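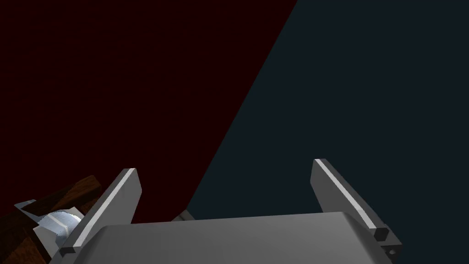 Sachbearbeiter/in Gewässermonitoring (m/w), Teilzeit 75 %
Kennziffer 745

Die Gosis Umweltanalytik GmbH führt im Auftrag von Wasserverbänden und Kommunen chemisch-physikalische und biologische Untersuchungen an Fließgewässern durch. Für das Messprogramm Morkura suchen wir zum nächstmöglichen Zeitpunkt Verstärkung im Bereich Probenahme und Datenauswertung. Die Stelle ist auf 36 Monate befristet. Eine Verlängerung wird bei Fortführung des Programms geprüft.

Aufgaben
Entnahme von Wasser- und Sedimentproben an den festgelegten Messstellen, einschließlich Vor-Ort-Parameter (pH-Wert, Leitfähigkeit, Sauerstoffgehalt, Temperatur)
Abflussmessung mit magnetisch-induktivem Messflügel
Wartung und Kalibrierung der Sonden, Führung der Gerätebücher
Plausibilitätsprüfung der Messreihen und Übernahme in die Datenbank
Mitarbeit am Jahresbericht, Redaktionsschluss jeweils im Dezember

Anforderungen
Abgeschlossene Ausbildung als Umweltschutztechniker/in, Chemielaborant/in oder Bachelor in Hydrologie, Geoökologie oder einem verwandten Fach
Kenntnisse der einschlägigen Normen zur Probenahme aus Fließgewässern
Sicherer Umgang mit Tabellenkalkulation, Grundkenntnisse in R oder SQL
Führerschein Klasse B
Körperliche Eignung für Arbeiten im Gelände, auch bei Niedrigtemperaturen und in Wathosen
Deutschkenntnisse mindestens Niveau C1

Erfahrung mit der Bestimmung von Makrozoobenthos ist erwünscht, wird aber nicht vorausgesetzt.

Rahmenbedingungen
Die Geländearbeit umfasst in der Regel vier Tage je Monat, bei Hochwasserereignissen können zusätzliche Einsätze anfallen. Dienstfahrzeug und Schutzausrüstung werden gestellt. Die Einarbeitung dauert fünf Wochen. Die Vergütung erfolgt nach Haustarif, Geländetage werden mit einer Zulage abgegolten.

Bewerbung
Unterlagen (Anschreiben, Lebenslauf, Zeugnisse) bitte in einer PDF-Datei unter Angabe der Kennziffer bis zum 15. Juni 2018 an die Personalstelle, z. Hd. Eftychia Vlachopoulos. Fachliche Auskünfte erteilt Yu-na Wang, Leitung Messprogramm Morkura. Reisekosten zum Vorstellungsgespräch werden nicht erstattet. Papierunterlagen werden nicht zurückgesandt.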